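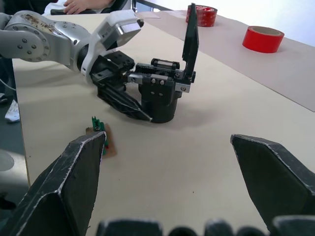
About us

Hello! I'm Kirsty, and I run Clarnel, a small language school above the bakery in Urnholm (yes, you can smell the cinnamon buns from the stairs, and yes, we do let people bring them up).

I started out teaching Czech and Slovak to 2 very patient neighbours at my own kitchen table. They wanted to chat to their grandchildren's other grandparents, I wanted an excuse to keep my own grammar up, and before long they'd each brought a friend. Now we have almost 70 learners a term, from complete beginners to people who read novels for fun and tell me off when I haven't.

Lenka Vaněk takes the beginners and the pronunciation clinic, and if you're scared of the letter ř she's the one you want. Natália Trnka teaches Slovak at every level and picks the films for our October season, which always has at least one that makes the whole room cry. Cherry Mae Maglaya looks after bookings, fees and pretty much everything else, so if you ring us it'll be her lovely voice you hear first!
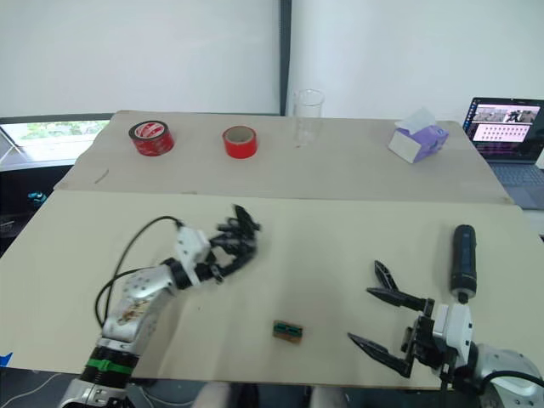
Our groups never go above 7, and I'm stubborn about that. I once sat in a class of thirty for a whole year and came out able to order soup. With us you'll be talking in the first ten minutes, badly at first, and laughing quite a lot.

We also have a lending library, mostly thanks to Sabina Lukáč, who left us her cookery books when she moved away. Borrow what you like, and please don't worry about gravy stains.

Fancy a try? Your first lesson is free, and evening classes start at half past six. Drop Cherry Mae a line and come up and say ahoj.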